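**Call for participants: household panel on moving and settling in Demport**

The Lamont urban research group is looking for 428 adults to join a panel on how people choose where to live and work in the Demport area. We want to hear from people who moved here in the past five years, people who grew up here and stayed, and people who are planning to leave.

The panel runs for 9 months, starting in June. Each participant fills in one online survey a month – most take less than half an hour – and does one longer interview by phone or in person.

**Who can take part**

- You are 18 or older
- You live in Demport, Andero or one of the towns along the Jistia rail line
- You can answer questions in English or Spanish

You do not need to own a home or have a job. Renters, students and people living with family are under-represented in our earlier work, and we would like more of them this time.

**What we ask about**

Rent and mortgage costs, travel time, schools, clinics, job offers you took or turned down, and what would make you move again. You can skip any question. We do not ask for bank records or the name of your employer.

**Payment**

Participants who complete all monthly surveys and the interview receive $406. If you leave early, you are paid for the surveys you finished. Bus and train fares to in-person interviews are paid back on the day.

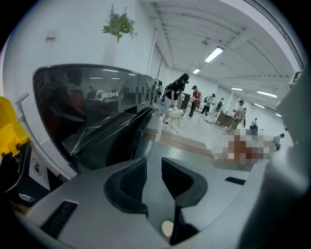 Interviews in person take place at our Andero office, Room 110, between 9 a.m. and 7 p.m. The entrance is step-free. Children are welcome to come along, but we cannot provide child care.

**How to apply**

Fill in the short form on the panel page or pick up a paper copy at the Andero front desk. We reply to every application within two weeks. Only one person per household can join, so please decide between you before applying. Applications close at noon on the last day of May.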